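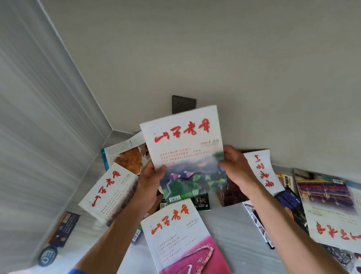 Nele Wuyts wanted to know before we'd even sat down why the Zekatico quote had gone up again, and whether anyone had told them we're a reading room and don't run a warehouse. Fair point, and it got us going, so I've put it first even though it was meant to be item two.

These are my notes from the November equipment meeting at Buvmont. I was taking the minutes and arguing at the same time, so shout if I've got you wrong.

Last meeting's notes: agreed, apart from the spelling of Hirano, which I've now fixed throughout.

The Zekatico quote. It's 3,512 euros for the arm on a 12 month lease, with the table mount thrown in but not the gripper. The increase is the insurance, they say. Nele thinks we should ask for it as a separate line so we can see what we're paying for, and we all agreed with that. I'll write to them.

The Ronumel quote. Cheaper to buy outright, dearer to look after. Their arm is the quieter one, which matters a lot when people are reading two metres away, but they want us on a service contract for three years and I don't like being tied in that long (I said so, possibly at length). We left it open. Nele is going to ask them what happens if we only sign for one.

Grippers. This took up most of the evening! What we want the thing to do is pick up magazines and put them in a basket, and a magazine is a horrible object to pick up. It bends, it slides, the cover comes up and the rest stays where it was. By hand you take it by both sides and don't think about it, and that's what persuaded me we should at least price a second arm.

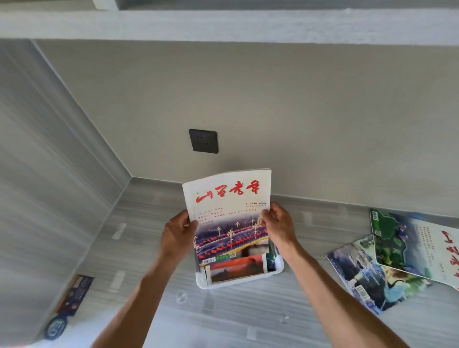

The Hirano suction cups were the other idea. They're cheap enough that we could buy a set and try them before signing anything with anybody, and I'd be very happy to do that. The worry is the thin covers, and what happens when an issue has been left lying open. Nele asked whether the cups leave a ring on glossy paper – none of us knew, so that goes on the list for Hirano as well. Agreed to order one set out of this year's money.

Sorting by title. Someone suggested we should have it read the covers too, and put each title in its own basket. I'm all for it one day, but the camera software is a yearly charge on both quotes and I'd sooner have something that can lift a magazine first. Parked until spring. (It'll need to cope with Chinese titles as well as the rest, so please keep that in the wording when we ask for prices.)

Space and sockets. Whichever arm we get, it needs its own socket and a bit of clear floor. The corner is the obvious place. Nele will measure it.

Next meeting is at 8, same room. Bring the Ronumel brochure back if you've got it, it's the only copy.

Search these pages Go

Last updated: November

3 comments

Pieter: Did we decide anything about training? It wasn't on either quote when I looked.

Nele Wuyts: Not discussed, my fault. I'll add it to the questions for Ronumel. Also the corner is narrower than I thought.

Marga: I've got the brochure, sorry!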